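Skolico Passes 1528 Recorded Examples of Everyday Hand Tasks

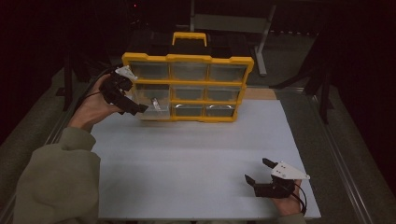 20/05/2026. Skolico is happy to share that Womis, its collection of human-guided examples for robot learning, has grown to 1528 recordings. The set covers 126 small tasks, from opening drawers to sorting odds and ends, all done by people holding the same kind of grippers a robot would use.

"Small drawers are wonderful teachers," said Ngọc Châu, who leads recording. "People come at them from all sorts of angles, and we want every one of those!"

Over 107 hours of work have gone into the set. Each recording is checked by Khôi Kiều and his team of eight, then passed to Nereo, the learning system that trains on it. Failed tries are kept and marked as such.

Boonsong Wiriya will lead the next round, which adds two-handed tasks with lids and zippers and runs through December. Labs that would like to take part can write to Igor Wilczyńska at the Skolico press desk.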